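Zu Besuch bei Nekaslow: ein Nachmittag mit dem Küchenpaket von Urier

Eigentlich wollte ich den Bericht schon vor Wochen schreiben, aber wie das so ist, es kommt immer etwas dazwischen, und dann liegen die Notizen unter der Post. Also jetzt. Am 12. Januar 2022 hatte die Firma Nekaslow in Nondale zum Tag der offenen Tür geladen, und weil unser kleiner Betrieb (wir kochen für zwei Seniorenhäuser und eine Schule) seit einer Weile über Hilfe beim Abräumen nachdenkt, habe ich mich in den Zug gesetzt. Die Fahrt war lang, der Kaffee am Bahnhof dünn, der Empfang dafür umso netter! Khurram Marwat stand selbst an der Tür und nahm uns die Mäntel ab.

Wir waren eine Gruppe von 13 Leuten, bunt gemischt, die meisten aus Küchen oder Kantinen. Neben mir saß Humaira Bugti, die ein Wohnheim leitet und sehr viel bessere Fragen stellte als ich. Zuerst gab es eine Einführung, die mir ein bisschen zu ausführlich war, aber das mag daran liegen, dass ich noch nichts gegessen hatte. Vorgestellt wurde das Paket »Urier«: ein Arm mit Zweifingergreifer, die Steuerung und dazu eine Simulation, in der man die eigenen Abläufe einüben kann, bevor überhaupt etwas geliefert wird. Gerade dieser letzte Teil interessierte mich. Man mietet die Simulation einzeln, sie kostet 283 Euro im Monat bei einer Laufzeit von 12 Monaten, und wer danach den Arm nimmt, bekommt einen Teil angerechnet. Wie groß dieser Teil ist, wollte Herr Marwat noch schriftlich nachreichen.

Nach der Pause (belegte Brote, sehr gut, vor allem die mit Kresse) ging es in einen Nebenraum, wo Deok-su Ok uns an den Rechner ließ. Er ist ein geduldiger Mensch. Ich habe dreimal die falsche Taste erwischt und die Ansicht auf den Kopf gestellt, und er hat sie dreimal wieder zurechtgerückt, ohne eine Miene zu verziehen. Man sucht sich einen Raum aus, stellt Geschirr und Möbel hinein und legt dann fest, was der Arm greifen soll. Sieben fertige Küchen sind im Preis enthalten, weitere kann man nach eigenen Grundrissen bauen lassen.

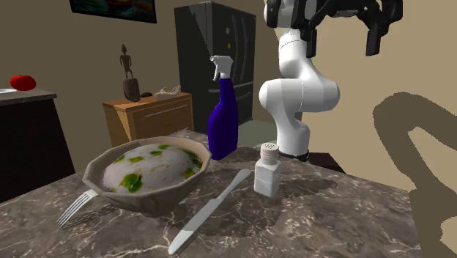

Was mich beschäftigt hat, war die Frage nach dem Besteck. Ein Teller oder eine Schüssel, das leuchtet mir ein, aber flach liegende Messer und Gabeln sind ja schon für unsere Aushilfen lästig, wenn es schnell gehen muss. Herr Ok meinte, genau dafür sei das Üben am Bildschirm gedacht: Man könne dieselbe Aufgabe immer wieder starten, mit anderem Licht, anderem Untergrund und verschobenen Gegenständen. Frau Bugti wollte wissen, ob sich das auf eine echte Küche mit Dampf und Fettfilm übertragen lässt. Da wurde er vorsichtiger und sprach von einer Anpassungszeit vor Ort, die je nach Haus verschieden ausfalle. Mir war diese Antwort lieber als ein großes Versprechen.

Weniger gefallen hat mir das Handbuch. Es liegt bisher nur auf Englisch vor, und meine Kollegin Noman Kakakhel brauche ich damit gar nicht erst zu behelligen, die hat schon beim neuen Kombidämpfer gestreikt. Eine deutsche Fassung ist für März angekündigt. Bis dahin überlegen wir, ob wir die Simulation erst einmal mieten, und ich rechne das mit der Buchhaltung durch. Wer von euch schon Erfahrungen damit hat, darf sich sehr gern bei mir melden!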